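Small Boxes with Drawers – Gallery

Roos Boersma and Toon Leemans have been making small storage boxes at Rirkgate since March. Most end up on desks, where they hold keys, stamps, pencils and the odd battery. The page is kept by Anouk Bosman, who adds new pictures when there are any. Click a picture for the larger version.

The Destum is the single-drawer model. It has a wooden body and a white front, and it is sold without feet so it can also go on a shelf. Toon picks the boards by hand and doesn't try to match them – the grain is different on every box.
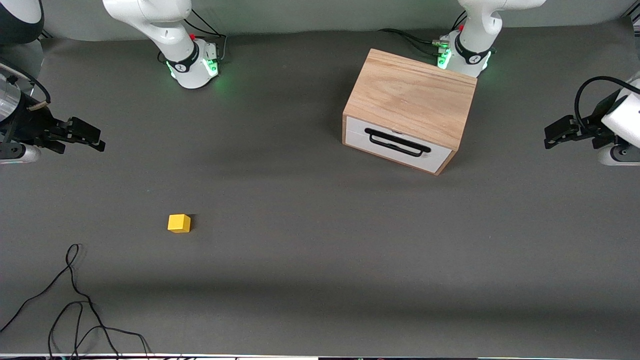
Destum with its white drawer, and a small yellow cube on the gray work surface.

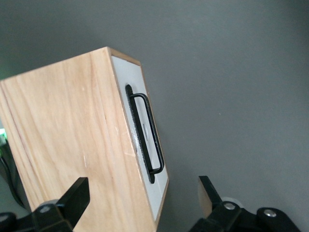

The black wire handle on the white end, with streaks of darker grain along the pale side.

Can the outside be oiled at home?

A thin coat of clear furniture oil is fine on the bare wood. Wipe off the extra after a few minutes and leave the box overnight before you put anything back in it. Keep the oil off the white parts – it can leave yellow marks. Once every 8 or 9 months is plenty.

The two-drawer model, the Skov, will get its own page when Roos has finished the first batch. Orders for either one go through Els De Smet at the Rirkgate front desk.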